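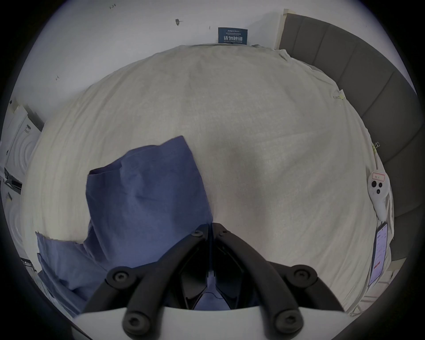 Abb. 1: Handgreifer am Bett, blauer Stoff zwischen den Backen. Kamera am Greifer.

20. Mai 2021 — Projekt Khamphan, Textilien auf weicher Unterlage

Stand: Datensatz für die blauen Teile ist durch, 2740 Demonstrationen nach Aussortieren. Alles mit dem Handgreifer aufgenommen, keine Teleoperation. Training läuft seit gestern Abend auf dem Rechner von Warham, Auswertung der Zwischenstände unten.

Frage war, ob die Strategie den Greifpunkt auch dann findet, wenn die Unterlage selbst Falten wirft. Auf dem Tisch ging das im März problemlos, da war die Fläche aber starr und glatt. Auf dem Bett hat das alte Modell regelmäßig in das Laken gegriffen statt in das Teil. Im Bild gut zu erkennen, wie unruhig das Laken ist. Farblich trennt sich das Blau sauber vom hellen Untergrund, der Fehler kann also kaum an der Segmentierung allein liegen. Vermutung: Das alte Modell hat gelernt, auf Faltenkanten zu zielen, egal wovon.

Vorgehen diesmal:
Teil abwerfen, nicht zurechtlegen. Anfahrt flach, Backen offen. Schließen erst nach Kontakt, dann Zug in Richtung der freien Ecke. Aufnahme endet, wenn das Teil ganz vom Laken weg ist. Das Laken zwischen den Durchgängen nicht glattziehen, die Falten sollen sich verändern. Am Rand zum Kopfteil hin ist es geklammert, die Klammern bleiben dran.

Zwischenstand nach 30 Epochen, je 17 Versuche pro Bedingung:
Starre Unterlage: keine Auffälligkeit gegenüber März.
Laken glatt: drei Fehlgriffe, alle am Saum.
Laken zerknittert: deutlich besser als das alte Modell, aber es greift immer noch manchmal beides. Beim Anheben kommt das Laken dann ein Stück mit und rutscht meist wieder heraus. Als Fehlgriff gewertet, auch wenn das Teil am Ende oben war.

Das Doppeltgreifen ist im Kamerabild schwer zu sehen. Sobald die Backen fast zu sind, verdecken die Finger den Bereich, um den es geht. Über die Backenweite müsste es sich erkennen lassen, zwei Lagen sind messbar dicker als eine. Die Weite wird ohnehin mitgeschrieben, sie geht bisher nur nicht als Eingang in das Modell. Nächster Lauf mit Weite, sonst alles gleich lassen.

Zur Kontrolle wären Teile in der Farbe des Lakens sinnvoll. Wenn die Quote dort stark einbricht, hängt mehr an der Farbe, als mir lieb ist. Cetel hat noch helle Bezüge, anfragen.

Kleinkram:
— Zeitstempel von Kamera und Weitenmessung laufen auseinander, über lange Aufnahmen merkt man es. Vor dem nächsten Training neu abgleichen, das Skript von Pisier taugt dafür, muss aber auf unser Format angepasst werden.
— Schrauben an den Fingern vor jeder Serie nachziehen. Auch die kleinen vorn an den Spitzen.
— Abbrüche bitte mit Grund ins Protokoll. Ein leeres Feld hilft beim Aussortieren nicht.
— Die Ordner aus der ersten Serie sind noch nach dem alten Schema benannt. Nicht umbenennen, bevor das Training durch ist, die Pfade stehen fest in der Konfiguration.

Offen: ob die flache Anfahrt überhaupt nötig ist. Steiler wäre am Arm einfacher zu fahren, dafür drückt man das Laken stärker ein. Dazu eine kurze Serie, wenn der Lauf mit Weite fertig ist.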